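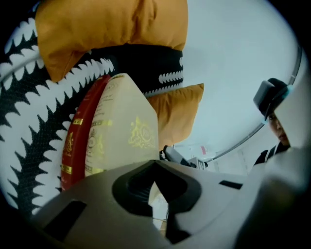 Saturday, ten to four, and Iresha still had the cushions to do.

Four o'clock, the agent had said. Keys on the bench, everything out, no exceptions. Ten minutes. Less, if the clock in the hall was slow, and it was always slow.

"Leave them," Guangming called from the stairs. He had the other end of a bookcase on his shoulder and was going down backwards. "They're cushions."

She didn't leave them. The zigzag one first — the big round one, black and white, the one that made Sayaka's eyes go funny if she looked at it too long after wine. Sayaka had bought it in the first week, before they had a table. Before they had forks. Carried it home on the bus on her lap like somebody's kid. They ate off it, the first month. Noodles, plates sliding everywhere.

And the orange ones. Mustard, Sayaka would say. They are mustard, Iresha, have some respect.

Okay. Mustard.

She got a garbage bag over one and it split down the side. Got another bag. Where was the tape? Catinca had the tape. Catinca was in the van with the tape, probably asleep, she'd been up since five doing the oven.

Then the box and the tin.

She'd been walking around them all day, really. The cream box with the gold crest on it and the red tin, side by side, same as ever. Everyone else had been walking around them too. Guangming had taken the lamp from right next to them and the rug from under and hadn't so much as bumped them.

The tin was buttons. The tin had always been buttons, and 2 foreign coins, and a key to a bike lock that had been cut off with bolt cutters years ago. She didn't need to open it. She shook it. Buttons.

The box she didn't shake.

"Is that Sayaka's?" Guangming, back already, out of breath, sweat right through his shirt.

"Yeah."

"Does she want it?"

"She didnt say."

She hadn't said much at all, from Maldonado. A message the night she landed, a picture of a window, a thumbs up when Iresha wrote that they were giving up the lease. Then one at three in the morning that said keep the cushions if you want them, I mean it. Nothing about the box. 

"So open it," he said.

"It's not mine."

"Is it heavy?"

It wasn't heavy. It was hardly anything. She held it against her jumper and something inside moved, papery, a slide and a stop. Letters maybe. Or the tissue the thing came with, whatever the thing had been. Chocolates? Mr Zacharopoulos from downstairs used to give them chocolates, when he was still downstairs. Used to knock with his elbow because his hands were full. Sayaka kept every box he ever gave her and then one spring threw the whole lot out and cried about it, and went down to the bins in her socks to get one back.

One. Just one.

Oh.

"What?" said Guangming.

"Nothing. Take the bag. Not that one, that's split, the other one."

Horn outside. Catinca, awake, leaning on it. Double parked and some bloke in a ute yelling.

Guangming took the bag and the bag with the split as well, one in each fist, mustard corner poking out the side of it. The round one wouldn't go in anything. Too big, too stubborn. Iresha got her arm around it and her chin on top, and then there was the tin, and there was the box, and only the one hand left.

Tin in the pocket of her coat. Too fat for the pocket. She pushed till a seam went.

The box she carried flat on her palm, like a cake.

Two minutes. The agent's car, that would be the agent's car, the white one. She put the keys on the bench with her elbow, sort of dropped them there, and they slid and stopped next to the tap. The living room looked massive. There was a mark on the wall where they'd all leaned their heads, evry one of them, year after year, watching rubbish on Sayaka's laptop.

Should've scrubbed that.

Buttons going in her pocket all the way down the stairs. On the landing she stopped, chin in the zigzags, and looked at Mr Zacharopoulos's door. New number on it. New mat. Somebody else's pram.

"Iresha! Now!"

"Coming," she said, and shifted the box up a bit, and went.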